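Where to find old box scores for high school basketball, county tournament?

Posted in: Sports > Basketball > School and youth

Nantana Phuthong
My son plays guard for Bimton and I want to make a small book for him with the results of his team. I have the newspaper for this season, but for the two seasons before I have almost nothing, only the final scores from the county tournament. I need the points for each player, if possible also the free throws. The school office told me that they do not keep the scorebooks after the coach leaves, and the old coach left in February. Is there a place where such things are kept? I don't need every game, the ones against Ondach are the most important for us.

3 replies, sorted by oldest

hoopdad_ondach
Try the library. Ours has the local paper on film going back forever. You have to ask at the desk, and on Friday they close early.

Flistness
I did the same work for my daughter's team, so I can tell you how it went for me. It took longer than I planned — the whole winter.

First, write to the visiting schools. Each team keeps its own scorebook, so if Bimton has lost its book, Ondach can still have the same game in theirs. I received 353 pages this way, most of them as phone photos, some very hard to read.

Second, check the points against the final score. In one semifinal my players' total was two points too high, and the mistake was a basket written for the wrong girl. Where the two books do not agree, I use the home team's book and make a small note.

Third, ask the other parents. One family had video of nearly 3,000 minutes, and from this I could fill in the free throws for four games.

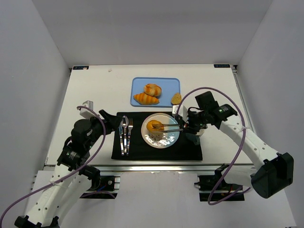
What to put in the book

Keep it simple. One page for each game, with the date, the gym, the score by quarters and the table of players. I also added the season totals at the end. Attendance I left out, except for the final, where the program gave 2,637.

Hosseinzadeh
same problem here, following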